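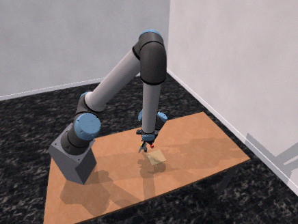
Figure 1. Simulated workcell: arm on its pedestal, gripper over the square on the tabletop.

Evomar arm project, interim report
Rocío Lorente and Cayetano Herrero
Mon 4 January

3. Simulation setup

The arm model was imported in October and mounted on a fixed pedestal at the left end of the table. Joint limits were copied from the lab unit. Walls and floor have collision turned off. Shadows were left on in all runs.

Each episode starts from the same joint pose. The planner moves the gripper to a point above the target, lowers it, closes and lifts. An episode counts as a success if the object is still held when the lift ends.

4. Results

We ran 2,000 episodes with the Workthorpe planner, default settings. Of these, 1,407 succeeded. The log splits the rest into missed grasps and drops during the lift. Most misses came from targets near the far edge of the table, where the wrist gets close to its limit. Another 11 runs crashed at load time and are not in the total.

5. Open items

Contact friction is still a guess. Cayetano will measure it on the lab table. The drop check reads object height only, so an object resting against a finger can pass as held. Rocío is rewriting it to use contact data before the next batch.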